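Hikthorpe Desktop Organizer by Omero - my long and rambling review

Posted April 22, 2020

I've had the Hikthorpe on my desk long enough now to have opinions, and a few of you asked in the comments on the chair post, so let's do it! Short version for people in a hurry: I like it, I'd buy it again, the drawer is annoying.

If you don't know it, the Hikthorpe is a desktop organizer with one tall open section at the back, a row of shorter compartments in front of that, and a shallow drawer along the bottom. It comes in white, gray and a sort of dusty green. I got the gray. I paid $34 for it, shipping included, and it came in a flat box with way too much paper stuffed in around it. Assembly is four panels and a bag of little plastic pegs. The instructions are one folded sheet with drawings only, and I put the left panel in backwards the first time because the drawing doesn't show which side the groove is on. (The groove goes in. Toward the middle. You're welcome.)

What I had before was a coffee mug and a shoebox lid. The mug held pens and the lid held everything else, and whenever I needed something from the lid I ended up dumping it out on the desk. I'm working at the kitchen end of the living room these days, and my sister-in-law Felicidad has the other half of the same table, so dumping stuff out wasn't going over so well.

The tall back section is the part I was most excited about, and it's the best thing about the whole organizer. It's deep enough that things stand upright and stay that way. Notebooks, the ruler, a couple of envelopes, my planner. It has a lip at the bottom front that keeps things from sliding forward, and somebody at Omero clearly thought about that because my old one at the office (a Pradgate, mesh, don't bother) didn't have one and everything slumped over like it was tired.

The middle row is where I keep the small plastic desk stuff, and I have kind of a lot of it. I'm a sucker for plain white stationery. One of my favorites is a smooth matte white piece from deli, with nice soft rounded corners and the logo in gray running sideways up the face, the English letters and then 得力. I like how quiet it looks next to the gray. The one bad thing about matte white plastic is that every little dark speck shows up on it, so I've gotten into the habit of wiping my desk things down when I wipe the keyboard. If you're choosing between the gray Hikthorpe and the white one, keep that in mind! My friend Su-bin has the white and she's forever going at it with a damp cloth.

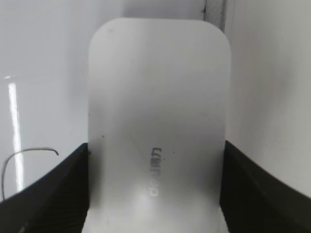
The compartments themselves are a good width. I can get two fingers down the side of most things to pull them out, and that's my personal test for any organizer, because I hate having to tip the whole thing over to fish something out. The exception is the one on the far right, which is narrower than the rest for no reason I can figure out. Pens fit. Highlighters fit if you only have a few. My glue stick went in and I had to push it up from underneath with a chopstick to get it back, after taking the drawer out.

Which brings me to the drawer. Okay. The drawer.

It doesn't have a stop. You pull it, it comes, and if you pull it a tiny bit too hard it keeps on coming and you've got binder clips in your lap. I did this twice the first day. Aurelio, my husband, stuck a folded piece of masking tape on the back edge so it catches a bit before it falls out, and that has mostly fixed it, but I shouldn't need masking tape on a brand new organizer. It also doesn't slide smoothly until you've used it for a while. I rubbed a candle stub along the bottom edges (an old trick for sticky dresser drawers) and that helped a lot.

It's also very shallow. Sticky notes go in flat, clips and rubber bands are fine, a stapler is not going to happen. I'd pictured my charging cables in there and they bunch up and jam it. They live in a zip pouch now.

On the plus side it's heavier than it looks. I knocked into it with my elbow reaching for my tea and it didn't budge. There are thin pads in the box to stick on the bottom, and I'd put them on before anything else, because turning it over once it's full is a whole project. Ask me how I know. I'd also say don't load up the tall section before the front ones are filled, it feels a bit back-heavy that way. Not tippy exactly, just not as planted.

Cleaning is easy. Dust collects in the bottom corners of the compartments like it does in every organizer ever made, and I get it out with a dry paintbrush. The gray finish doesn't show fingerprints much. I did get a blue ink mark on the top edge and it came off with rubbing alcohol on a cotton ball, though I'd test that somewhere hidden first if you've got the green one.

I read all 177 reviews on the store page before I ordered (I had time, what can I say) and the complaints were nearly all about pegs snapping. Mine didn't snap, but I can see how it would happen. They're a really tight fit and the temptation is to whack them. I pushed each one in slowly with the back of a spoon. Omero puts a couple of spares in the bag, so you've got some room for mistakes. If you run out, there's an email address on the instruction sheet. I wrote to ask about the drawer stop and got an answer from someone named Marin the next morning, very nice, who said there isn't one planned but she'd pass it on.

How does it compare with the Ki? I borrowed that one from Ragnvald downstairs for a weekend back in October, when I first started looking, so I can answer this one. The Ki is prettier. It has rounded edges all over and no visible pegs, and it would look great in a photo. But the compartments are all the same height, so anything tall sticks way up and anything short disappears, and there's no drawer at all, good or bad. It's also a fair bit more money. If your desk is mostly pens and a phone, get the Ki and enjoy it. If you've got a mishmash of odd-shaped plastic things like me, the Hikthorpe handles it better.

Felicidad, who has to look at it all day from across the table, wants it noted that it's "fine" and that she'd like her scissors back.

A few leftover bits from the comments:

Yes, it fits under my monitor, but my monitor is on a riser. Measure yours first.

No, a letter-size sheet does not lie flat in the drawer. Half sheets do.

The back is finished, so it looks okay if your desk faces out into the room. There's a small sticker on the back panel with a batch number (mine is 1647), and it peels off clean if you warm it with a hair dryer.

I haven't tried stacking two of them. The top edges look like they might line up, but there's nothing holding them together and I wouldn't trust it with the drawer being what it is.

Four stars out of five from me. Put a stop on that drawer and I'd give it the last one. Next up is the desk lamp, as soon as I get the right bulb for it.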